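Vindport Garment Handling Trial: Gallery of the November Incident

Published by the Vindport Centre for Assisted Handling

This gallery accompanies the summary report on the loss of grip control recorded at the Vindport site in November. It is intended for partner organisations, for staff who operate the two-arm folding station, and for members of the public who have followed the trial since it opened. The full report, including the maintenance record and the revised operating instructions, is held at the site office and may be read on request.

The station was set up to study how a pair of robot arms can pick up, spread and fold ordinary clothing. By the month of the incident it had completed 2000 folding cycles under supervision. The fault described on this page caused no injury. It was classed as a safety matter all the same, as an operator was standing within reach of the left arm when it occurred.

The padded work surface

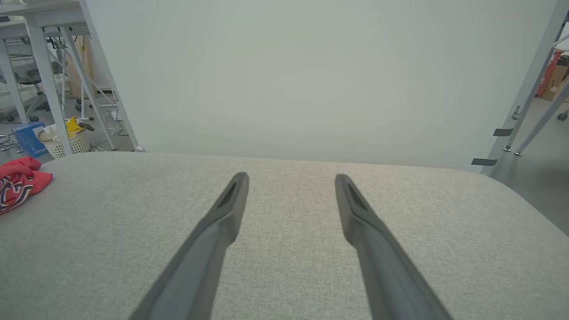
The Centre chose a padded surface for the station at the design stage, on the advice of the Dunmore workshop. Grippers that work with cloth must come very close to whatever lies beneath it, and a hard top leaves little room for error in height. The fingers have flat, blunt tips, and when they are held just above the fabric, as they are with the red cloth off to one side, a small error in height will press them into the covering. During the incident the left gripper did press into the surface. The covering was marked but not torn, and the arm's own force limit did not trip, because the padding absorbed much of the load. The investigation regards this as a finding in its own right. The padding protected the fingers and at the same time delayed the stop.

What happened

The fault arose at 3 in the afternoon, during a routine session with short-sleeved shirts. The task was the usual one: take hold of the garment on both sides, draw it straight, and fold it inwards. The left gripper closed on a sleeve and reported that it had done so. When the command to release was given, the gripper reported that it was open. It had in fact remained closed. The arm then moved away at normal speed with the garment still held at both ends.

The cloth pulled tight, and the right arm, which was holding its position correctly, was drawn out of line. The control software, known as Flilamum, read this as a collision on the right side and ordered both arms to lower. The left arm lowered further than it should have done. The operator had by this time stepped forward to free the cloth by hand, and pressed the emergency stop on seeing the arm descend. Both arms halted. 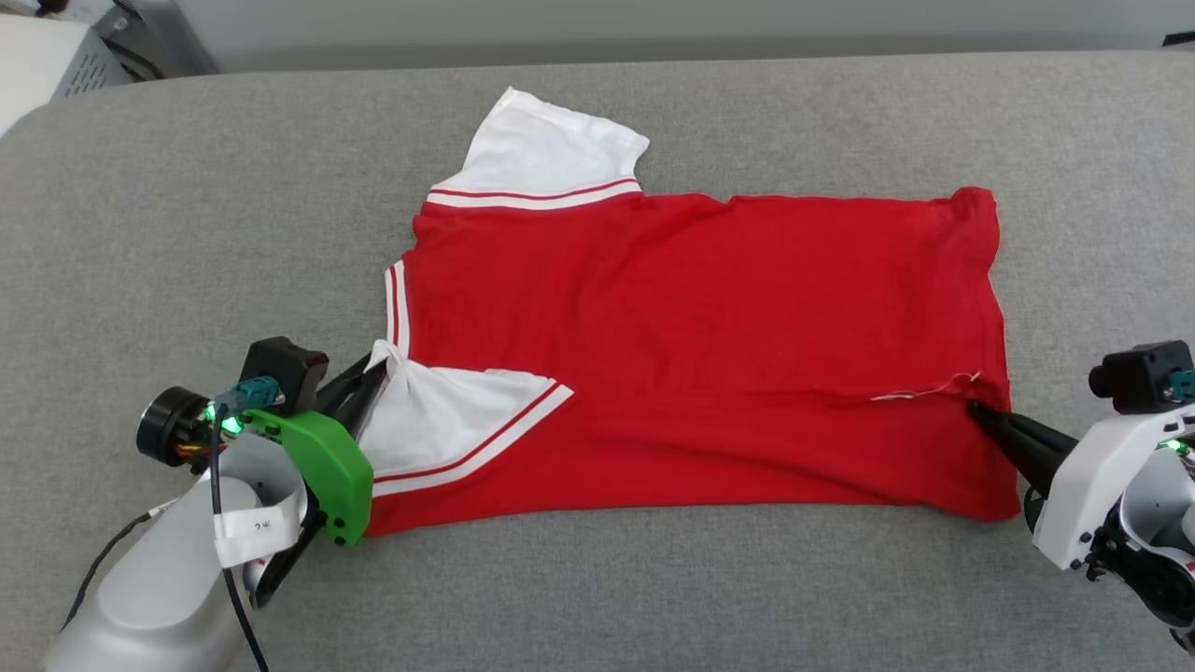 A red shirt with white sleeves at the folding station. The left gripper has hold of a sleeve, and the right gripper holds the edge of the cloth.

The cause of the fault was traced to the position sensor in the left gripper. A connector had worked partly free, and the sensor continued to send its last good reading instead of reporting an error. Flilamum accepted the reading. There was no second check against the motor current, although the information was available and would have shown that the fingers were still closed.

A review of the stored records found 51 earlier occasions on which the same sensor had held a fixed value for longer than a normal movement allows. On each of these the gripper had opened as instructed, and no alarm was raised. The Centre accepts that the pattern should have been noticed, and the weekly review of records has been changed accordingly.

Condition of the station after repair

The left gripper was removed and sent to Bomard, where the sensor connector was replaced with a locking type. The same change was made to the right gripper, although no fault had been found in it. Both were returned and refitted before the end of the month, and the station was then run without garments until the release signal had been checked against the measured position of the fingers at every point of travel. 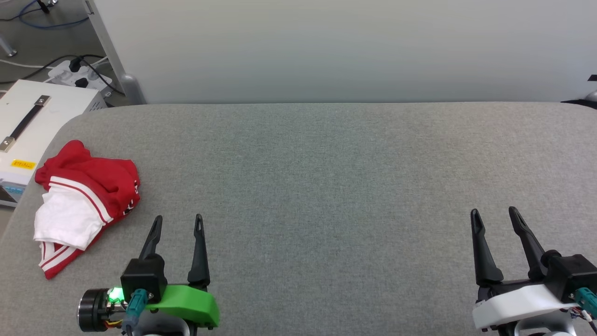

Work with garments began again only when these checks had been signed off. Sessions were at first limited to half the normal speed, with an observer present in addition to the operator. The observer's sole duty was to watch the grippers and hold the stop control — no other task could be given to that person while the arms were powered. This arrangement stayed in force for 31 sessions.

Changes to the operating instructions

The following instructions now apply to all staff and visitors at the Vindport station.

No person may reach over the work surface while either arm is powered, including where a garment is caught or stretched between the grippers.

A caught garment is to be treated as a fault. The operator must press the emergency stop first and report the matter before touching the cloth.

Flilamum now compares the reported position of each gripper with its motor current. Where the two disagree, both arms hold still and do not lower.

Gripper connectors are inspected by hand at the start of each working day, and the result is entered in the station log.

The force limit for downward movement has been reduced to take account of the padding. Dunmore has supplied revised values, and these will be tested again when the surface covering is next replaced.

Further information

Partner organisations that run a similar station are asked to check whether their own gripper sensors report an error when disconnected, or simply hold the last reading. The test takes a few minutes and should be carried out with the arms supported and motor power off. Results may be sent to the Vindport site office, which is keeping a shared record of them.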